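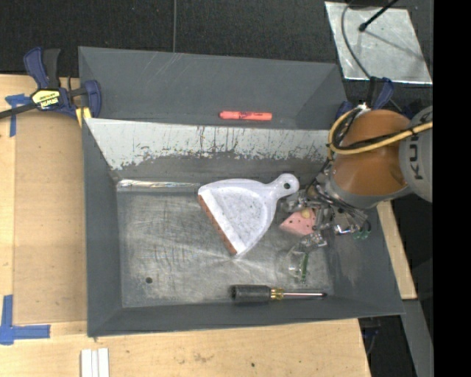 About Jukumlow

Updated 2026-07-24
By Sinéad Hennessy

Jukumlow helps people plan and pay for their first robot cell. Our clients are small manufacturers, packing rooms, repair shops and college labs, and most of them come to us with a price for an arm and a blank space where the rest of the budget should go. Filling in that blank space is our favorite part of the job, and we'd love to do it with you.

We don't sell robots, and we don't take a commission from anyone who does. You pay us for planning time, and at the end you get a written equipment plan, a budget you can put in front of whoever signs the checks, and a list of questions to send to suppliers. Some clients take that and run with it. Others keep us on through delivery and the first few months of use, which we enjoy because we get to see how our guesses held up.

How we got started

Maeve Dunne and Maeve Cronin met while working on the same packing line upgrade in Grostdale, one on the plant side and one on the purchasing side. (Yes, two Maeves. In the office it's Dunne and Cronin, and the phone list follows suit.) The arm arrived on time and everybody was thrilled. Then it sat on its pallet for most of a season, as the order had gone in without a base, without fingers that fit the product, and without an electrician booked. Cronin still has the spreadsheet. The line marked "misc." ended up bigger than the line marked "robot."

They started Jukumlow with two desks and a borrowed bench, and spent the first year writing plans for shops within driving distance. We've now finished 106 equipment plans. Quite a few of them recommended waiting a year, and one told a very nice family bakery to buy a better conveyor and leave it at that. They sent us rolls for weeks!

What we do

A typical project starts with a visit. We look at the job you want done, the parts, how they arrive and who handles them now. Please don't tidy up for us. If parts come in a bin in a jumble, we want to see the bin and the jumble, as that one fact can change the whole budget. Picking from a neat tray and picking from a bin of mixed items are two very different purchases, even when the arm is the same.

After that comes bench time at Trumness, our workshop. We set up bins, clamp them down, load them with odd shapes and try picks with an arm and gripper. Household and hardware-store items are terrific for this. A dustpan has a wide flat mouth and a handle that sticks up, and a screwdriver puts a fat handle and a skinny shaft in one object. Anything see-through on a shiny floor is a good hard question for a camera, and we like to ask hard questions before there's a purchase order.

Bench time also shows up the dull stuff that wrecks budgets: cable routing, mounting, how fast a bin wall gets chewed up, where a person can safely stand to reload. We write all of it down, with a price range next to each item.

Then we build the plan in Kan, our budgeting workbook. Na-rae Ra put the first version together over a long July weekend and has been improving it ever since. Kan splits the cost of a cell into what you pay once, what you pay every year, and what you pay when something breaks. It has a tab for training hours, a tab for floor work and power, and a tab for spares that is longer than people expect. Any item over $1,000 gets its own line with a named supplier and a quote date. Smaller items can be grouped, though Na-rae will ask you what's in the group.

What we've learned about money

Fingers and fixtures get left out of budgets more than anything else. Vendors will often quote a gripper with standard fingers, and standard fingers may or may not suit what you make. We budget for a second set from day one and usually a third attempt at the design.

Bins are consumables – treat them that way. So are cables near a moving wrist.

Put the training money in the same request as the equipment money. A separate request made later has a way of sliding into the next fiscal year, and then you own a machine that one person on the day shift knows how to restart.

Used arms can be a great buy, and we've happily recommended them. Ask for the running hours, the controller model, what software is licensed and whether the license transfers. Get a quote for service before you pay the deposit. If the seller can't show it moving under power, price it as parts.

For schools and colleges, think about who'll be looking after the cell when the grant is over. We've worked with some wonderful instructors who had money for a purchase and none for a repair. We can help you write the running costs into the proposal from the start, and funders have been far more open to this than we feared.

Who we are

Maeve Dunne leads site visits. She came up through maintenance and will probably want to look inside your electrical cabinet.

Maeve Cronin handles quotes, contracts and lease comparisons. Send her your worst supplier paperwork; she really does like it.

Sunita Whitfield runs the bench at Trumness. She plans the pick trials, writes the trial reports and keeps the shelf of awkward objects well stocked. Donations to the shelf are welcome, particularly anything floppy.

Na-rae Ra looks after Kan and teaches the half-day budgeting class. The class is open to anyone, client or not, and you'll go home with the workbook.

I'm Sinéad Hennessy. I answer the phone, schedule visits and edit the plans so that a person who has never seen a robot can read one over lunch and know what they're being asked to approve.

Working with us

The first call is free and runs as long as it needs to. Have a few phone photos of the job ready and a weekly volume if you know it. If you already have a quote in hand, send that too, with the options page, even if you turned all the options down. We'll tell you on the call if we think a plan is worth paying for.

If it is, we set a fixed fee before the visit and stick to it. Bench trials are priced separately and you're very welcome to come and watch. Bring parts, bring the people who'll be running the cell, and bring the operator who thinks the whole thing is a bad idea. We get some of our best plan notes from that person – and they tend to have a great time at the bench.

Recent from Jukumlow
Leasing or buying your first arm: a side-by-side
What goes on the spares tab
Bench notes: shiny floors and clear plastic
Questions to ask about a used controller
Budgeting class: what to bring

Contact Jukumlow, Grostdale | © 2026 Jukumlow | Back to top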